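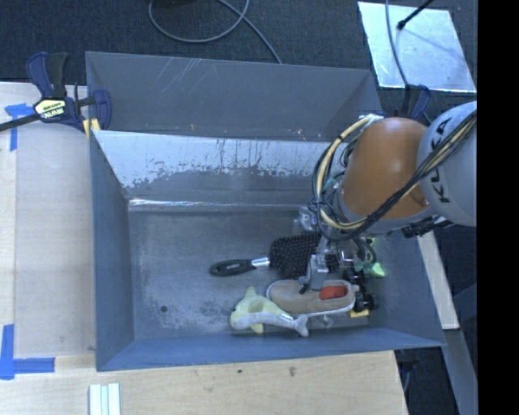
Halismont course, unit 4: Gathering grasp examples

Notes to go with the lab. Read before you turn up, not during.

Recap from last time. We want a model that looks at a bin and says: if the gripper goes there, at that angle, does it come up with something? To learn that it needs tries. Lots of tries, good and bad, each one with the picture from before, the move that was asked for, and the result.

What counts as one example
- still picture, arm out of the way
- the pose we sent (x, y, height, wrist turn)
- pose the arm reached, from the joint readings. Not always the same!
- gripper opening after close
- second still picture after the lift
- result, 1 or 0

No second picture = no example. Throw it out, don't guess.

Where the tries come from
Start with random poses inside the bin walls. Most will miss, fine, the misses teach the model what empty floor looks like. Once there is a first model, let it choose most of the poses but keep a share random. If the model picks everything it only ever sees what it already likes (came up in the Hirham reading, section on narrow data — worth doing again before the lab).

Objects
Mix them. Hard and soft, flat and tall, shiny and dull. A hairbrush is a good one: thin handle, wide head, and the two ends want quite different grips. Shoes are good as well, you can pinch the rim or go over the whole thing and both may work. Soft toys nearly always come up, so don't fill the bin with them or your success rate looks lovely and means nothing.

Let things touch and overlap. A bin of neatly spaced items is a different problem and an easier one.

Piles drift. After a lot of tries everything ends up at one side or against a wall, and the rest of the floor is bare. Stir every 11 tries. Swap objects at the end of each batch, batch = 200 tries. Write down which set was in.

Labels
Gripper opening first: if fingers closed all the way, call it 0. Thin things break this rule (cloth, straps), so compare the two pictures too. If they disagree mark it "check" and somebody looks by eye. Two objects in one grasp is still a 1 for this unit, put a note.

Dropped on the way up is 0. Dropped on the way to the release point is also 0, we argued about this last year and that's the rule now.

Worked numbers
Gremer set, one batch. 200 tries, 168 kept. The other 32 went for missing second pictures or a stopped arm. So keep rate 168/200 = 0.84. Work out success rate over the 168, NOT over the 200. People get this wrong evrey year.

Things that spoil a batch
- bin shifts. Clamp it, then check the clamps again between batches. If it has moved even slightly the poses are off and you won't see it in the numbers for ages
- cables snagging when the wrist turns. Leave slack for the full turn, keep to the wrist limits in the settings file
- lights changed half way through
- glare off bare metal, the depth reading goes patchy there
- someone tidying the pile by hand and not logging it

Splitting the data
Split by object set, not by try. Two tries from the same pile are nearly the same picture, if one lands in training and one in test your score is nonsense. Hold back one whole set of objects that the model never sees untill the end.

Before the lab
Read Limsakul chapter 4, first half only. Bring your logging sheet. Know where the stop button is — I will ask.

To hand in: one batch per group, the log, half a page on your misses. Group them by cause (bad pose, slipped, blocked by wall, other) and say which you'd collect more of and why.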